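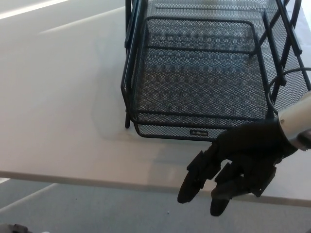
Expanded metal

Expanded metal is sheet metal that has been slit and stretched in a single motion so that the cuts open into a pattern of holes, usually diamonds. It turns up almost everywhere once you start looking for it: walkways, speaker covers, garden chairs, plaster walls, barbecue grates and letter trays.

How it is made

A flat sheet or coil is fed into a press fitted with a toothed blade. The blade comes down, slices a row of short slits and pushes the metal downward in the same stroke. The sheet then moves forward, the blade shifts sideways by half a diamond, and the next row is cut. What is wonderful about the process is how little it wastes – the openings are stretched into being, so there are no punched-out slugs to sweep up, and a short piece of sheet can become a much longer piece of mesh.

Mesh straight from the press is called raised or standard. Each strand sits at an angle to the original sheet, which gives the surface a grippy, slightly scaly feel. Passing it through rollers produces flattened mesh, which is smooth to the touch and a little thinner.

Terms

The thin bars of metal are strands, and the places where they meet are bonds (some older books say knuckles). The long way of the diamond is abbreviated LWD and the short way SWD. Direction matters a great deal, as a panel is stiffer along the long way of the diamond and installers normally run that direction across the supports.

Difference from woven and welded mesh

Woven mesh is made of separate wires passed over and under one another, and welded mesh of wires joined where they cross. Expanded metal is one continuous piece. Cut a hole in it and the rest will not unravel!

Use indoors

Fine grades became popular for office and kitchen goods, where the mesh lets dust fall through and keeps the weight down. Small makers such as Kinnear and Hillgate sold letter trays and shelf baskets in it, generally with a heavier rim to cover the cut ends, which can be sharp. The designer Jeanie Mowat used a 6 mm diamond for her Cukora lamp shades and was especially fond of the shadows they threw on a plain wall.

Finishes

Carbon steel mesh is usually galvanized or powder coated after forming. Aluminum may be anodized, and stainless steel is often left bare.

See also

Metal lath
Perforated metal
Wire mesh
Grating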